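Clondov Retail Operations list archive
Reading time: 7 min

Subject: Re: Return rates in soft home and hosiery, markdown timing
Date: 21/06/2019

The figures in the earlier message match what we see on our side, with one exception, and the exception changes the result. I have left the relevant paragraphs in and answered under them.

> We have now closed the spring books for the soft home and hosiery
> departments. Return rate on throws and blankets was 9 percent of
> units. Hosiery was lower. The Jadley report puts both departments
> above plan on gross margin, and the buying side is using that to
> argue for a larger opening order in September.

The Jadley report takes gross margin at the point of sale. A return posted in a later period is charged to that later period, at the price on the original ticket. When a department grows from one period to the next this makes little difference. When it shrinks, as soft home does every year once the weather warms up, the early period looks better than it was and the late period looks worse. Anybody who compares the two will conclude that the markdowns caused the drop in margin. Part of the drop is just winter returns arriving late.

To correct for this, join the return line to the original sale line on ticket number and restate both in the period of the sale. Jadley will do this if the returns export is run with the "original ticket" field switched on. The field is off by default in every store profile I have looked at. The export takes a good deal longer with it on, so run it overnight.
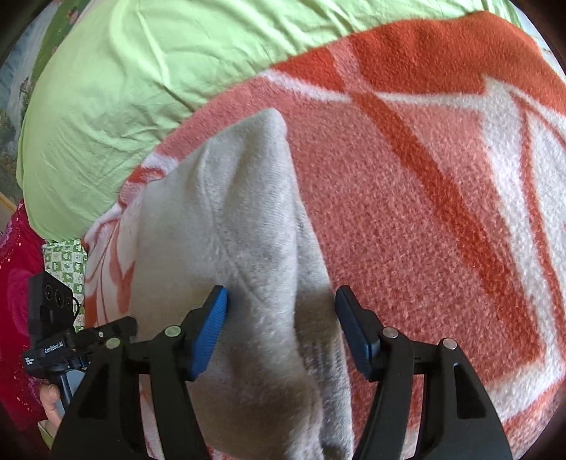

Gray fuzzy sock on a red, salmon-pink and white fleece blanket.

Stores that accept returns without a receipt have an extra problem. Those lines carry no ticket number and fall out of the join without any warning. In our last run 363 lines fell out. We put them back by hand, using the lowest selling price of the item in the return window, the same rule the registers use when they work out a refund without a receipt. If your registers use a different rule, use that one. Do not use the average selling price. It overstates the refund on anything that has been marked down twice.

> Our proposal is to hold full price two weeks longer in the fall
> and then take a single deeper cut, in place of the three small
> cuts we take today. The test stores that did this last year sold
> through 75 percent of the opening order before the first cut.

I have three objections to reading the test this way.

First, sell-through before the first cut depends on how long you wait for the first cut. A store that holds full price two weeks longer has two more weeks to sell at full price, and will report a higher number even if its weekly rate of sale is exactly the same. The comparison needs to be made on the same calendar week in both groups, whatever price is on the shelf.

Second, the test stores were picked by the district offices. They were not drawn at random, and the list leans toward stores with more floor space. Larger stores carry the deeper size runs in hosiery and the full color range in throws, and they sell through faster under any markdown plan. If the prior-year weekly sales by store still exist in Jadley, match each test store to a control store on those and rerun. I would accept a match on sales volume and department share. Matching on region alone is too weak.

Third, one deep cut moves the risk to the end of the season. With three small cuts you get two chances to correct a bad forecast. With one cut you get none, and whatever is left goes to the jobber. The proposal compares margin on units sold. It should also carry the loss on units not sold, at jobber price, less freight. I could not find that line anywhere in the attachment.

> The vendor (Castaño) has offered a markdown allowance if we commit
> to the larger order by the end of the month.

Please check how the allowance is to be booked before anybody signs. If it is paid as a credit against the next invoice, it lowers the cost of the next delivery and does nothing for the margin of the goods being marked down. If it is paid against the markdown itself, it belongs in the same department and period as the markdown. The two treatments give the same cash in the end but very different department reports, and the buyers are measured on the department report.

Also check whether the allowance is figured on retail or on cost. Under the retail method a markdown of ten dollars and an allowance of ten dollars do not cancel out. The markdown lowers the retail value of the inventory. The allowance lowers the cost. The cost complement moves, and every unit left in the department is revalued with it. I have seen this missed more than once, usually in departments where blankets and hosiery share a single inventory pool. Ours do share one. They should be split before fall if finance will allow it, because their markup is not close.

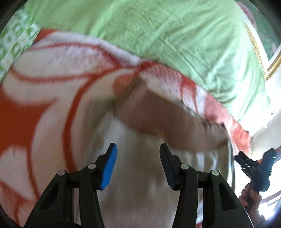
On the size of the opening order itself, the attachment asks for 2145 units per distribution center. I can't reproduce that number. Starting from restated spring sales and applying the growth factor in the plan, I get a lower figure, and the gap is larger in hosiery than in throws. My guess is that the plan was built on gross units sold with returns left in. Returned units in good condition go back on the shelf and are sold again, so they are counted as two sales and one return. If the order is based on gross units, you are buying those units twice.

The condition codes matter for this. A return coded as resalable goes back into stock. A return coded as damaged or opened goes to the jobber or the dumpster. In hosiery, most stores treat any opened package as not resalable, and I think that is correct. In throws, the practice differs by store. Some repack with a new belly band and put the item out at full price, some put it out on the clearance table, and some do not record what they did. Until the codes are used the same way everywhere, the resalable share is an estimate and the order should be treated as one too.

> Suvex can have the new markdown module ready for fall if we give
> them the rules by midsummer.

I have no objection to the Suvex module in principle. I do have some requests on the rules file:

- Markdown triggers should read net sales, with returns taken out on the date of the original sale. The module can do this, but only if it gets the joined file described earlier. It can't do the join itself.

- The trigger should be set by department and week, and not by item. Item-level triggers on slow sellers fire on noise. A throw that sells four units one week and one unit the next has not changed in any way that means something.

- Price endings must be fixed in the rules file. In the trial, the module rounded to the nearest cent and produced shelf labels that no store would hang.

- Manual overrides need a reason code and an end date. Overrides without an end date stayed live into the next season in two districts, and the goods went out at last year's clearance price.

- Labels must print the night before the price changes at the register. If the register changes first, customers are charged less than the shelf price and nobody complains, so the error is never reported. In the reverse case the store has to honor the lower shelf price and the difference goes to the wrong account.

The time needed for label changes is missing from the plan altogether. Three small cuts cost three rounds of labels. One deep cut costs one round. This is the strongest argument in favor of the proposal and I am surprised that it was left out. If somebody can supply labor hours per label round for a mid-size store, I will add them to the sheet and recirculate.

For now I would keep the three-step plan in most stores, run the single cut in a properly matched group, and hold the opening order at the restated figure with an option on the balance. Castaño has agreed to options before on throws. I do not know whether they would do it on hosiery, where the dye lots are small.

The restated sheet is in the shared folder, in the same place as the last one. Columns F through K are mine. Column L is the old calculation, kept so that you can see the difference line by line. Please do not sort the sheet by store, as the lookups on the second tab depend on row order. I will fix that when the next close is done.

Recent messages on this list
Cost complement after a department split
Jadley export: blank ticket numbers on gift returns
Freight allocation on partial deliveries
Re: Re: Jobber pricing by pallet or by unit
Suvex label printing order
Register rounding on multi-buy offers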